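From: Žydrūnas Pärn
To: members' list
Subject: Re: Open afternoon at Toprak, who went?

Dear Dean, dear all,

Thank you for asking, and I am sorry that my answer is slow. I was one of the three from our list who went to the open afternoon at the Toprak workshop in Nurnville, and I promised to write it up. I will answer Dean's points in his order and then add some things he did not ask.

Dean Cropper wrote:
> Could anyone who went to the Toprak afternoon tell the rest
> of us what was shown? I could not get away from work. I would
> like to know:
>
> - was it real work or the usual waving arms
> - were the arms steered by a person or did they run alone
> - could visitors try
> - is it worth a group trip when they open again in September
>
> Also whether the parking is still as bad as when they were
> in the Celby building.
>
> Dean

> was it real work or the usual waving arms

Real work, but small work. They have several booths in one long room, and in each booth there are two arms which handle objects of the household kind. No welding, no pallets, no big machine behind a fence. If somebody in our group hopes to see heavy industry, this is the wrong place. I was pleased with it, as my own interest is in gripping small things, and I stayed at one booth for most of the first hour.

The tasks were simple to describe: open a case, put a thing on a tray, give an object from one arm to the other. The last one was the best to watch. When the two grippers must meet in the air, each of them has to be at the right height and the right angle, and one could see the person at the controls slow down very much for the final part. A boy beside me held his breath and then forgot to start again until his mother touched him.

I counted nothing and timed nothing, so please do not ask me for success rates. The host gave one number in his talk. They have 868 recordings of the handover task, and of these they kept 554. The others were thrown out, mostly for reasons like a dropped object or an operator who stopped halfway to think. I asked if the failed ones are not also useful. He said they have this discussion every month and it is not finished.

> were the arms steered by a person or did they run alone

Both, at different times. In the first part, operators steered. Each operator sits with a pair of small handles that have the same joints as the big arms, and the big arms follow. In the second part they let a trained program run on one booth only. It was slower than the people and it made some strange small movements before it closed the fingers, as if it was not sure. It did two handovers while I stood there. On the next attempt it closed on air and the host stopped it with the button. He was relaxed about this and ran it again, and I liked that he did not hide the failure from the visitors.

The program they use is called Pulum. I did not understand from the talk if they wrote it themselves or if it came from a partner, and the leaflet does not say.

> could visitors try

Yes, in groups of four, and you have to put your name on a sheet at the door. Do this at once when you arrive! I first went for coffee and so I got one of the late places, at twenty to five, when the operators were already tired of us. You get five minutes. The handles are lighter than I expected and my first mistake was to move my whole arm, when it is the wrist that needs to work. My second mistake was to look at my own hands. The operator told me to look only at the fingers of the robot and forget that I have any. After this it went better, and I put one wooden block in a bowl, which is my complete achievement of the day.

People with glasses: the lamps over the booths are strong and they reflect. I moved my stool a little to the left and then it was fine.

I attach one photo of a booth, so you have an idea of the size and the arrangement. What surprised me most was the decoration. The walls have wallpaper with large crimson flowers, and the floor also has a pattern, with thin vines and leaves. I asked about it and the explanation is sensible. If the program only ever sees a plain grey background, it can become confused in an ordinary house, so they change the papers and the floor coverings often. They buy end rolls, and there is a cupboard full of them. My colleague from our list said that it looked exactly like the hall of her aunt.
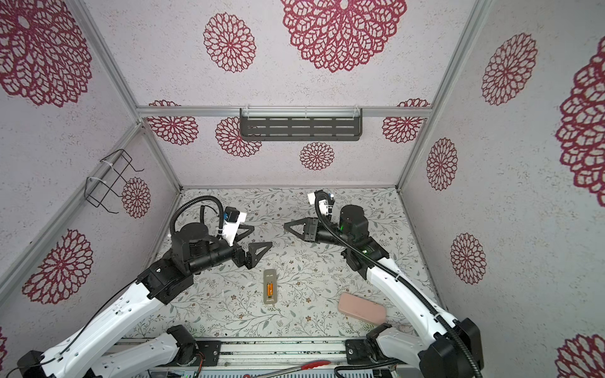 Booth with two arms at Toprak, Nurnville. The small tray and the pink case are on the floor between them.

You can notice the small camera unit on its bracket above the left wrist, and there is a mount of this kind on the right arm too. For me the wrist view was the most interesting part of the technology. The host put it on a screen for us, and from there you see very well how the fingers come to the object, but you lose completely where the rest of the arm is. I think our own group could learn from this, as we always argue about where to fix the camera, and we have only ever tried it on the table.

Look also at the fingers. They are plain black triangles. I expected something more complicated, with many joints. When I asked, the host said that simple fingers are easy to replace and that operators learn them quickly. He showed us a box with worn ones. The tips go first.

> is it worth a group trip when they open again in September

I would say yes, with two conditions. First, we should be not more than eight people, or half of us will stand at the back and see only jackets. Second, we should write to them before and ask for the longer talk, the one with the recordings, as the short one for the public is mostly for families. They told me a group visit is possible in the morning before the doors open. The entrance is free, but there is a box for the school club.

I can write to them if the list agrees. Please tell me by reply if you would come, and if mornings are possible for you. I will collect the names and send one message.

> Also whether the parking is still as bad as when they were
> in the Celby building.

It is better, but you must know where to turn. The navigation brings you to the front side, where there are only places for deliveries. Continue past the tyre shop and take the second left, and behind the building there is a yard. The bus 585 stops at the corner and it is five minutes on foot from there. I took the bus and had no problem, except that the sign for Toprak is small and on the wrong side for someone who comes from the stop.

Two more practical things. The room is warm, so leave the coat at the entrance. And the coffee is good, but as I wrote, sign the sheet first.

If one of the other two who were there remembers something differently, please correct me. In particular I am not certain about the joints of the arms. I wrote down six in my notes, but then I drew a sketch with seven.

With best regards,
Žydrūnas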